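Winilgate Open Day

The Winilgate Open Day is a yearly event held each October in Wumimbridge, where the Winilgate robot workshop opens its doors and lets the rest of us poke around. I've been to 8 of them, so I ended up writing this entry.

The workshop has its home in the old Tarham mill, built in 1890, and you can still smell machine oil on the stairs. Mimoza Dimitriou started the open day as a talk with slides. Jasmina Shehu talked her into running live demos instead – thank goodness! – and the grocery packing table has been the big draw ever since, with ordinary snacks and tins on an ordinary wooden table. 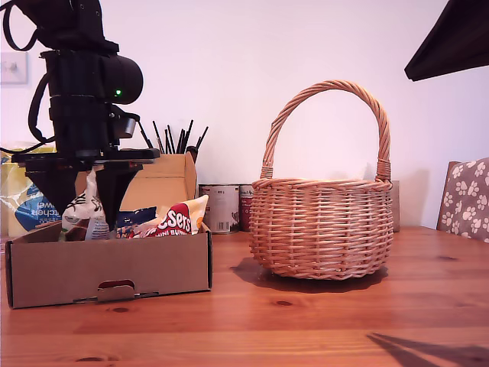
Demos start at noon and run for 12 minutes each, with two people on hand: one at the controls and one taking questions. Vesna Atanasov usually takes the questions, and she's very patient with kids (and with me). Soft bags are the hard part, she told me, since they fold and slide when you squeeze them, while a box just sits there. I'd always guessed it was the other way around.

The Jurić room upstairs has older arms you can drive yourself with a joystick. Lines get long after lunch, so I go up first and catch the packing table later. Entry is free, and parking is behind the mill, off the river road.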